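Stamholm brickworks to make bricks again in June

The old brickworks in Stamholm will open its kiln again in June, after the town council and the company Kollár signed an agreement on the lease. The works closed when the former owner sold the machines, and the buildings have stood locked since then.

Kollár, which repairs old houses in the region, will rent the kiln hall and the drying sheds. The clay pit behind the sheds stays in the hands of the town. According to the agreement, the company may take clay only from the north side, and the path along the pit must be open to walkers in the evening and on holidays.

In the first season the company wants to employ 14 people. Most of the work will be for roofs and walls in the old center, where 294 houses are on the protected list. Owners of these houses have complained for a long time that new bricks do not match the old ones. They are too smooth, the color is too even, and the size is different, so a repaired wall looks patched even from across the street.

The local clay gives a warm color between orange and brown, with darker marks that come out in the fire. The company made test bricks last autumn in a small kiln in Trilero and showed them to the building office, which accepted two of the three mixtures. The third one had too much sand and broke in the frost test.

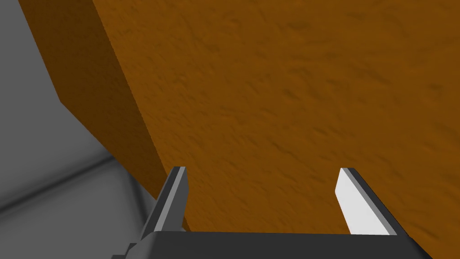
Spyros Berisha told the meeting that he is glad about the bricks but not about the trucks, and he asked who will pay for the road when the spring rain comes. His question got the longest discussion of the evening. The road to the works passes the school and is narrow at the bridge, where two cars can hardly meet.

The council answered that trucks will not be allowed before nine in the morning on school days. The speed limit on the whole road will be 40 kilometers per hour, and the company will pay half of the repairs to the surface. The other half comes from the town budget. Some people in the hall wanted the company to pay everything, but the proposal did not get enough votes.

There were also questions about smoke. The kiln was heated with coal in the past, and older residents remember that washing could not hang outside when the wind came from the east. The new burner uses gas. The building office will measure the air at two places during the first firing, one at the school and one at the Fliradik housing area, and the results will be put up in the town hall.

The lease is for five years and can be made longer if both sides agree. The tall chimney is not included, because its upper part has cracks and must first be checked by an engineer. Until this is done, the yard around it stays behind a fence.

People who want to work at the kiln can leave their name at the town hall desk until four in the afternoon. Experience with clay is not required.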